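Undwood packing floor - staff meeting, June
Notes by me again, as I was last through the door

We started at 4 with the arms, as everyone knew we would. I'd written "brief update" on the agenda and it took up most of the hour.

The picking bench did 785 trays last month with the arms on the simple lines, and 306 were still done by hand, mostly the Boltum orders with the odd-shaped bits. Management say no posts are going. We asked for that in writing and will get it before the next meeting - I've promised to chase.

Several people on lates said the job has got lonelier. You used to have someone across the bench to moan with, and now you're minding two arms and a screen. Fair point, and I feel it too! We agreed to try swapping over every couple of hours so no one is stuck there a whole shift.

Pay grade for minding the arms: still not settled. Drindon apparently pay their people extra for it, so I'm to find out how much.

Training next. The Kılıçarslan course has 5 places and nearly everybody wants one, which surprised me (I had us down as a grumpier lot). Names in the hat, and nights get first go as they missed out last time. Until then the practice table is open to anyone at break, coloured cubes and all. Have a go, it's quite fun. 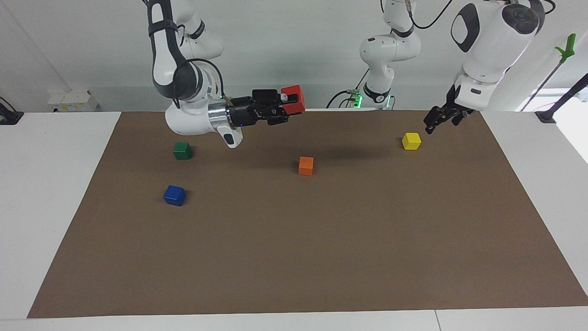

Practice table: red cube in one gripper, the other arm just above the yellow.

Any other business: the kettle. Again. A new one is on order.

Actions: me - the letter about posts, and the Drindon rates. Shift leads - swap rota up on the board. Next meeting same time in July, canteen end.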